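Workshop notebook, folding and storage
Wednesday, July 15, 2026
Puffer jackets, flat fold vs. roll

Still on the quilted jackets. The Prilta sheet says the flat fold takes less shelf and keeps its shape better than the roll, and I don't believe the second half of that. Spent the morning on the bed with the black one to see.

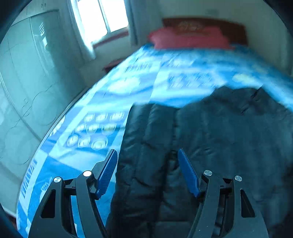

I've been using the bed for this and not the cutting table, because the table is too narrow to get both sleeves out without one hanging off. Þórey thinks the bed is cheating. Her point is that a soft surface gives under your hands, so you press less air out than you think, and whatever fold you get is fatter than it would be on something hard. She may be right. I did two folds on the floor afterward with a sheet under them and couldn't tell the difference by eye, but by eye is about all I had.

The sheet's method, in my words so I don't have to go find it again:

Zip all the way up. Lay it face down, collar away from you. Smooth from the middle outward. Bring one side to the center line, lay the sleeve straight down on top of it, do the same with the other side. Fold the hem up a third, then fold again to meet the collar.

Complaints, in the order I had them.

"Smooth from the middle outward" is written by someone who has folded a lot of shirts. You can't smooth a puffer. Push on one row and the next one swells up, and then the first one comes back while you're busy with that. What does work is leaning on it with your whole forearm, slowly, starting from the hem and going toward the collar, and then folding right away before it fills again. If you stop to admire it you have to start over.

The center line is fine if the jacket has something running down the back to aim for. If it's plain rows all the way across, you're guessing, and by the second fold the guess shows. I tried laying a yardstick down first. It helped a little and then I folded it into the jacket.

Sleeves: the sheet says straight down. They won't stay straight down. They creep outward while you're handling the other side. Crossing them low over the back works better, even though it makes a lump in the middle. I'd take the lump.

The hood isn't mentioned anywhere. I assume whoever wrote this had a jacket without one. On the hooded ones I've been tucking it inside the collar before zipping, which makes the top end thick and the whole bundle wedge-shaped. Wedges don't stack. Folding the hood flat down the back before doing the sides is better but adds another layer right where the sleeves cross.

Now the roll. Same start, sides in, then roll from the hem toward the collar and kneel on it as you go. Ugly, and I look ridiculous doing it, but it holds if you put a band around it. Without a band it opens up on the shelf almost as soon as you let go. The flat fold opens too, just more politely.

Measured height of the bundles, left alone under nothing:

Flat fold, 3 minutes after folding: 16 cm
Flat fold, after 30 minutes: didn't get it, see below
Roll with band: no change that I could measure

The second flat fold reading is missing because I moved the bundle to make room and it came open. I could do it again and write down that number, but I'd know I'd handled it differently. Leaving the gap.

So as far as shelf space goes, the sheet may have something, provided there's weight on top. With nothing on top I don't see it. And I'd like to know how they decided "keeps its shape." Whose shape, after how long? There's a line that says jackets folded this way were "fully recovered" by October, with no word on when they were put away. If they went in at the end of September that's not much of a test.

The Ban bags came up again. Þórey brought one from the Plusville room and wants to try it on the long coats. My worry with any bag you squeeze the air out of is what it does to the fill if it sits all summer. She says the bag isn't the problem, the sitting is, and that a tight roll left alone all summer would do the same. I can't argue with that, and it counts against my roll as much as her bag. We agreed to leave one jacket of each kind put away and look at them side by side in October. Not before, no peeking.

Drisisska label tags: the string ones snag on the quilting stitches. Two pulled threads already. Stop using them on anything quilted. Safety pin through the hang loop, and never through the shell.

Things to settle before writing anything up:

Get a proper weight to put on the bundles, the same one every time. A stack of books is not the same stack twice.
Try the flat fold face up. The sheet says face down with no reason given and I suspect it makes no difference.
Try a thin puffer. Everything so far has been thick ones, and I'd expect the thin ones to behave more like a shirt, in which case the sheet is only half wrong.
Ask Þórey how she does the collar. Hers sit flatter than mine and she claims she isn't doing anything special.

P.S. (Þ.Þ.) I'm not. You zip it all the way to the chin and then fight the stiff bit. Stop about a hand's width short and the collar lies down by itself.

Tried it. It does lie down, on one jacket. Will believe it when it works on the hooded ones.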